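Wednesday, late, feet up at last

Party planning, day whatever. August is running away from me!
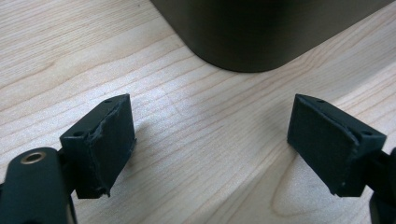

So the end-of-summer cookout is really happening, and I have 20 people coming to a yard that seats maybe half of that if they like each other. I spent the morning on the theme (I know, I know, grown women don't need a theme) and landed on sunflowers and blue gingham, mostly on the strength of the gingham I already own. My big worry is the food table. I want bare wood showing, a pale wooden top like the one in the photo, with the flowers running down the middle and no tablecloth to blow into the potato salad like last year. Diễm Quách says she has two long boards in her garage that would do it if I sand them, so guess what I'm doing this weekend.

Flowers next. Zosel, the little shop by the post office, can do sunflowers by the bucket if I order early, and they were so sweet on the phone. I asked for mostly small heads and a few giant ones. Then I drove all the way out to Plirkbridge for mason jars and came home with jars, a citronella candle the size of a cake, and a ceramic rooster. The rooster was on sale! He's on the windowsill looking very pleased with himself.

Kids' corner: I'm doing paper pinwheels and those cookies with only butter, sugar and flour, plus a bowl of sprinkles they can go wild with. I ordered 500 paper straws by mistake (I wanted 50, my thumb slipped) so there will be straw necklaces too, and straw crowns, and probably straws at Christmas.

Made a test batch of the lemonade tonight with mint from the back step. Too sweet. Less sugar next time, more lemon, and freeze some berries in the ice tray.

Still to do: call about the folding chairs, find the string lights, ask my brother if he's bringing his grill or just his opinions about mine. I'm off to bed, there's flour in my hair and I'm leaving it there till morning.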